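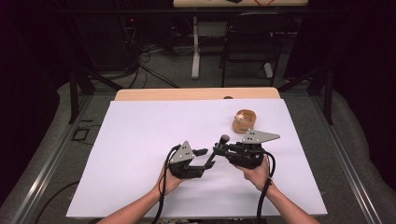

*Both hands over a white tabletop.*

# Fixing lip sync when the TV and the receiver disagree

By Mieczysław Żak, January 17, 2026

There is a certain kind of bad evening that starts with someone on the couch saying "is it me or is his mouth wrong?" Up to that point you were watching a movie. From then on you are watching a mouth.

This guide is for a TV feeding a receiver or soundbar over HDMI, with a streaming box or disc player somewhere in the chain. My own setup is a Histau TV, a Sovier receiver and a Poltari streaming box, three devices whose designers have clearly never been in the same room. Menu names will differ on yours. The order of work shouldn't.

You'll need the remotes, a sync test clip, and a pencil. Set aside an hour. It takes twenty minutes, but you'll spend the rest looking for the menu.

## First, work out which way it's wrong

Picture and sound each take their own route through the electronics, and each route has a delay. When the delays don't match, one of two things happens.

**Sound arrives before the picture.** The door slams, then you see it slam. This is the common one on a TV with a lot of processing switched on, and it looks very strange, as nothing in nature behaves that way. It's also the easy one. You hold back the sound until the picture catches up.

**Sound arrives after the picture.** The lips move, then the words turn up. People put up with more of this, having spent their lives hearing distant things slightly late. It's harder to fix. Your receiver can delay audio all day long, but it can't send it back in time. You have to find whatever is slowing it down.

Don't use dialogue from a movie to judge. Half of it was rerecorded months later by an actor in a booth, and you'll end up calibrating your living room to a dubbing session. Use a proper clip with a flash and a click, or a sweeping marker that beeps as it crosses a line. I use the one on an old Wasilewska setup disc, mastered in 2000 and presented with the warmth of an eye exam. Free ones are easy to find in most video apps.

Play it, watch several cycles, and write down "early" or "late." Really write it down. After ten minutes of clicks your brain will agree to anything.

## Set everything back to zero

Most sync problems I've been called over to look at were made of two or three old fixes stacked on top of each other. Somebody added a delay on the TV in May, somebody else added one on the receiver, and a third person (me, in my own house) added one in the player app and forgot that the player app existed.

So go through the lot:

- **TV:** look under Sound, then Advanced or Expert, for *AV sync*, *Audio delay* or *Digital output delay*. Set it to 0. If there's an automatic option, turn it off for now.
- **Receiver or soundbar:** look for *Lip sync*, *Audio delay* or *A/V sync*. Set it to 0 and turn auto off.
- **Streaming box or player:** check the system settings, then check inside the apps. Some keep their own offset and mention it to no other part of the system.

On the Sovier, the delay is stored per input. This is sensible, and it also means you can zero it carefully on the wrong input, as I did, and then complain about it online.

Once everything is at zero, turn the whole system off at the wall and leave it for a minute. HDMI devices agree on a number of things when they first wake up, and they can hold on to a bad agreement for weeks.

## Update the firmware, grudgingly

I don't enjoy telling people to update firmware. It's the "have you had enough water today" of home theater. But sync bugs do get fixed this way, so check all the devices before you start nudging numbers.

My receiver was drifting later and later over the length of a film until build 1053, whose release notes said "improves stability." It stopped after that. Write down your build numbers before and after. If an update changes the behavior, run the test clip again before touching anything else.

## Cut the picture delay first

Modern TVs do a lot of thinking about each frame. Motion smoothing is the greediest, because it has to wait for the next frame to invent something that goes in between. Noise reduction takes a bit more.

Try this:

1. Put the TV in its movie or filmmaker mode.
2. Turn motion smoothing off, or down to its lowest setting. The name will contain the word "motion," "clear" or "tru," in some combination.
3. Turn off noise reduction.
4. Run the test clip again.

If your sound was early, it's now less early, and the movie looks less like a cooking show as well. If your sound was late, this step will have made it look *worse*, which is annoying but tells you that the problem is on the audio side. Leave the settings as they are and keep going.

Game mode is a separate matter. It strips out nearly all the processing, so whatever delay you settle on for movies will be wrong for games. If your receiver stores delay per input, give the console its own.

## Cut the audio delay second

This part matters most if the sound is late.

Look at the TV's digital audio output setting. It usually offers PCM, Auto, and Passthrough or Bitstream. On Auto, some TVs unpack the soundtrack, convert it, pack it up again and send it out, and the trip takes time. Passthrough tells the TV to keep its hands off. Try that first. If the receiver goes silent, it doesn't understand the format it's being handed, and PCM is the fallback. On a plain ARC connection PCM gets you two channels only, so decide how you feel about your rear speakers.

If both the TV and receiver support eARC, turn it on at both ends. On my Histau it's a separate switch from HDMI control, two menus away, and off out of the box.

Next, the receiver. Any extra sound mode called Virtual, Stadium, Night or Hall can add a little delay. Turn them off and test. You weren't using Stadium anyway. I hope.

If you're sending sound over Bluetooth to a speaker or headphones, that's your culprit, and you can stop reading this section. Some pairs have a low-delay mode, if both ends support it. Otherwise use a cable.

Distance plays its part, but less than people think. Sound covers a foot in just under a millisecond. My couch is 13 feet from the front speakers, which costs me less than one frame of film. If the delay is bad enough to start a conversation, it isn't the couch.

## Now add delay, in one place only

If the sound is still early, pick a single device to do the correcting. I'd pick the receiver. It has finer steps than most TVs, and it's the thing you'll think to check next year.

Turn on its automatic lip sync first and play the clip. Auto works by having the TV report its own delay over HDMI. Some TVs report it accurately, and some say whatever they said on the day they left the factory. If the clip looks right, you're done. Go and watch something.

If it doesn't, turn auto off and go up by 10 milliseconds at a time until the click and the flash meet. Keep going until it's plainly too late. Note both values and set the delay halfway between. Sneaking up on the correct number from one side only will leave you short, since your eyes forgive you a bit too early.

Then look away for a while, make coffee, and test again cold.

## Check it from every source

Go through the inputs you use: the TV's own apps, the streaming box, the disc player, the cable box if you still have one. Run the same clip on each if you can. With 4 sources I ended up with three values, and the disc player needed none at all, which it has been smug about ever since.

If a single app is off and everything else is fine, leave your settings alone. Close the app fully and reopen it, then try a different title. Live channels are frequently out of sync before they ever reach your house, and there's no menu for that.

Tape the final numbers inside the cabinet door with the input names next to them. Mine read:

| Input | Delay | Auto |
|---|---|---|
| TV apps (eARC) | 40 ms | Off |
| Poltari box | 60 ms | Off |
| Console, game mode | 20 ms | Off |
| Disc player | 0 ms | Off |

Yours will be different, so please don't copy them. If the sound slips again later on, check that table against the receiver before anything else. A power cut wiped mine once, and I had the back panel half unplugged before I thought to look.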